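Nombres de lugares en mis mapas

lunes, 2 de septiembre de 2019

Desde hace dos años dibujo mapas pequeños para los artículos de una revista local de Drurkton. No es mi profesión, pero me gusta mucho y aprendo con cada uno. Hoy quiero escribir sobre un problema que parece fácil y que me ha ocupado casi todo el verano: en qué idioma se escriben los nombres.

El último encargo era el valle de Ostavow. La lista que recibí tenía 177 nombres, entre pueblos, arroyos y colinas. Muchos de ellos tienen dos formas, la oficial y la que usa la gente que vive allí, y algunos tienen 3, porque los mapas militares antiguos los escribían de otra manera. Mi primera idea fue poner todas las formas, una debajo de otra. El resultado era imposible de leer.

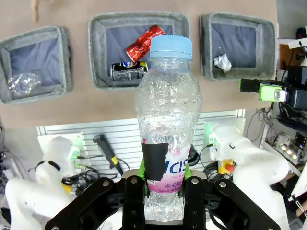 Después probé con la forma oficial en letra negra y la local en cursiva gris, más pequeña. En la pantalla se veía bien. Impreso, a una columna de ancho, el gris desaparecía casi por completo y los acentos se juntaban con las líneas de los ríos. Tuve que subir el tamaño medio punto y quitar las curvas de nivel, que me daba pena perder.

También hay una cuestión de respeto. Un lector de Stiltaston me escribió que su pueblo aparecía con un nombre que en su casa no ha usado ninguna generación. Tenía razón, y cambié el orden: ahora, cuando el artículo habla de la vida en un lugar, va primero el nombre local. Cuando habla de carreteras o de administración, va primero el oficial. La regla no es perfecta – hay artículos que hablan de las dos cosas – pero me permite trabajar sin dudar en cada etiqueta.

Para no perderme, guardo todos los nombres en una tabla que llamo Esposito, por la calle donde vivía cuando la empecé. Ya tiene 331 filas. En cada una anoto las formas que conozco, de dónde viene cada una y en qué mapa la he usado.
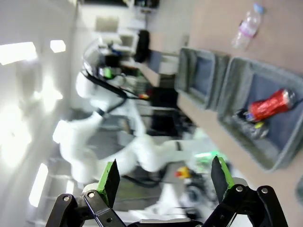
Dos bandejas grises sobre la mesa.

El próximo mapa será de la costa, con menos pueblos y muchos más islotes. Si alguien conoce una tipografía estrecha que tenga buenos diacríticos y se lea bien en cuerpo pequeño, le agradecería que me la recomendara en los comentarios.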